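Monday, September 1, 2025
Winamwood bench, pose tracking and width estimate

Carrying on from the drift problem. Summary of where it stood: the visual-inertial tracker for the hand-held gripper holds up well over the cluttered benches and goes bad over the bare wooden table. Position wanders while the tool is being held still, and the wander is mostly along one direction. The Gusetti tracker reports healthy the whole time, so nothing downstream knows to throw the segment out. That last part bothers me more than the drift does.

Started by turning on the feature overlay and replaying the bare-table segments at quarter speed. Most of the features the front end picks up are on the fingers. The screw holes on the top edges are excellent corners, high contrast, always in view, and so is the brass-coloured ring on the left linkage. They also move with the camera, so every one of them votes for "we are not moving". The wood gives long thin lines and very few real corners, and a patch slides happily along the grain without the match score changing much.

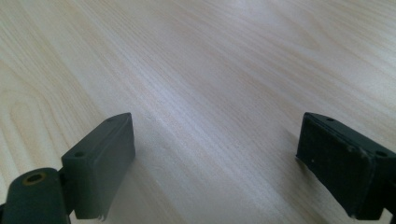

Bare table, fingers open. Grain runs on the diagonal, glare across the middle and upper right.

The curved grain on the left is the one part of the tabletop where the tracker gets something it can hold. The arcs change direction, so a patch on them is pinned in both axes. The glare is the opposite. It stays where the light puts it while the wood moves under it, and its boundary gets picked up as a soft edge every so often. Those tracks live a long time and are wrong.

Changes made today, in order:

1. Finger mask. Was a fixed polygon drawn for the fingers closed, which explains a lot. Replaced with a mask driven by the width estimate, one polygon per side, interpolated between the closed and open shapes. Includes the linkage pieces at the bottom corners, which the old one left out completely. Dilated by 15 pixels to catch the shadow next to the fingers as well. The first version was dilated before interpolation and left a sliver uncovered on the inner side of the right finger. Order is now interpolate, then dilate.

2. Saturation gate. Any feature whose patch is mostly near-white is dropped, and so is anything whose patch straddles the gate boundary. Threshold is in the config as glare_cut. Don't hard-code it, the other bench is darker.

3. Directional check. For each patch take the smaller eigenvalue of the gradient matrix and compare it with the larger one. If the ratio is too low the patch is treated as a line and only constrains motion across the grain. I tried rejecting these patches outright first and the tracker starved within 2 seconds, so down-weighting it is.

4. Health flag. Added a count of unmasked features with both axes constrained. Below 13 the state goes to DEGRADED and the segment is tagged. The number came from looking at where the replays started to wander, nothing cleverer than that.

Replayed the February set after each change. The mask did most of the work. The gate helped on the segments facing the light and did nothing elsewhere. The directional check made the remaining wander smaller but slower to recover, I think from the weights being too timid once good corners come back into view. Left as is for now.

Width estimate next. It takes the inner edges of the two fingers and converts the gap through the calibration table from Paulauskas.

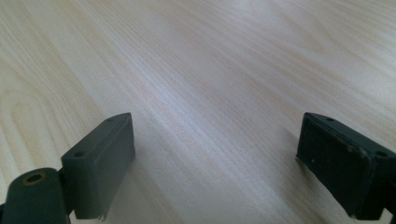

Left side is the awkward one. The edge fit there was being pulled by the ragged bit at the bottom corner of the left pad block, pale against dark plastic, so the strongest gradient in that strip belongs to the fragment and not to the finger. Moved the fit window up so it starts above the corner. Width noise with the fingers open dropped straight away. The right pad has a few light specks on its face but the fit ignores them, they are too small to survive the blur.

Also found that the width estimate and the mask now depend on each other. The mask needs the width, and the width code was reading the masked image. It worked only when the previous width was close to right. Width now reads the raw image and runs first. Please don't move it back into the same node as the mask to save the copy, the copy is cheap.

Fotilov export: DEGRADED segments go through with the tag and with pose covariance inflated. The planner side wanted them removed, but then the gripper width stream has holes in it, and the width is perfectly good in those segments. Left them in with a filter option, default off.

Still open:

- 3 replays still wander with everything on. All are over the straight-grained part of the table with the arcs out of view. I don't think the front end can fix this alone.
- Try leaning on the inertial side harder when DEGRADED. Bias estimate needs checking before that.
- Recovery weights, see item 3.
- Interpolated mask assumes the fingers move symmetrically. Need to check against the calibration table.
- Config for the darker bench.

Branch is grain-weights, pushed, not merged. The unit test for the mask still uses the old polygon and fails, ignore it until I've redone the reference.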